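Right, a thread on planning a trip when the two of you want completely different holidays. We've just got back from ours and I have Opinions. Grab a tea, this goes on a bit!

Background: I wanted snow, quiet and early nights. My other half wanted markets, music and food at midnight. We booked 5 nights and argued for longer than that about where to spend them.

We ended up splitting it. Two nights in Fokberg for him, then the train up to Pustovard for me, with one spare night at the end for whoever had moaned the least. (Me, obviously.)
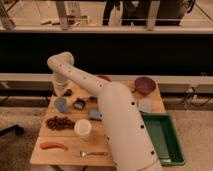
Fokberg first. Stay near the old tram depot if you can, the rooms are cheaper and it's a short walk to the night market. Go hungry, and don't fill up on the first stall like we did. Most of the soup comes in a shallow bowl, maroon-purple and glossy like the one on the table up there, and you pay a deposit on it, so hang on to your token. I lost mine before I'd even found a spoon.

The market is loud. Lovely loud, but if you're a light sleeper ask for a room at the back. Ours was over the accordion man and he knows two songs.

The train to Pustovard is the bit I'd do again tomorrow. Sit on the left going up. Take your own sandwiches, the trolley had run out of everything except mustard crisps by the second stop.

Pustovard itself is tiny. One street, one church, one bakery that opens when it feels like it. We stayed at a guesthouse called Vídalín - creaky stairs, massive duvets, breakfast until eleven. I read most of a book and spoke to hardly anyone. Bliss. 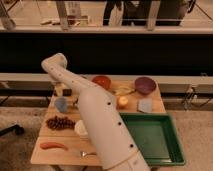 Stepan Ivanyshyn replied that we should have done it the other way round, quiet place first and the market at the end, because going home from somewhere sleepy makes you forget the fun part. He's done the same line in March and says the trains are half empty then too.

I can see that, Stepan, but I'd have been a wreck at work! Coming down slowly suited me. If you've got a day off after you land then yes, swap them.

Money, as a few of you asked. The whole lot came to 1,902 for the pair of us, trains and beds and far too many dumplings included. The flights were the painful part. Pustovard was cheaper than a weekend at my sister's. 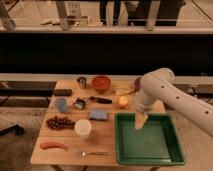
Gripper, green tray and what looks like a bit of cheese.

Things I'd pack next time: proper slippers, a head torch (the path from Pustovard station has no lights at all), and a second pair of gloves. Things I'd leave: the hairdryer, both "nice" jumpers, the guidebook.

Spare night went on Niltov, on the lake. I'd only heard of it from the back of the train timetable. You can walk right round the water in an afternoon and there's a sauna at the far end, but book it in the morning as it fills up.

We had our only proper row of the trip there, over a map, and made up over pancakes. So I'd call that a success.

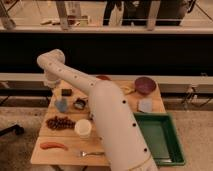 The table again, green tray on the right.

If you're stuck in the same argument at home, my advice is to each pick one place and not get a vote on the other's. No sulking allowed on the other person's days. He managed it better than I did.

Will answer questions tonight once I've put a wash on. And if anyone knows how to make that Fokberg soup, please, please send me the recipe.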